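Some news from our student robotics project this month, and it got long, so bear with me while I put it in a few posts! 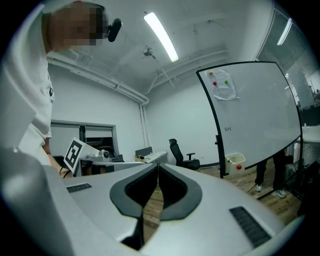
We're seven weeks in with the handheld grippers now, and the goal for December is 900 good demonstrations of one very plain little task: pick up a block, set it in a tray, let go. I know that sounds tiny (my mother certainly thought so), but doing it the same careful way again and again is hard on the wrists and the patience.

Our first 100 were mostly thrown out, I'm sorry to say. We were all moving much too fast – Marit Dalen went through every one of them with us, very kindly, and now we say "slow hands" to each other all afternoon.

Oda Torvik has been working on the marker cards and how to angle them so the tracking doesn't drop when you reach across the table. She printed a bigger set last night and I can't wait to see if they help.

We named our training runs after nothing in particular, so if you hear us talking about Gedus and Cutau, those are just the two models we're comparing. Cutau is ahead, but it still squeezes too hard!

If you're a first-year and you'd like to try a gripper yourself, come by after 2 in the afternoon. Bring a snack and wear comfy shoes – you'll be standing a while. More when we hit the halfway mark.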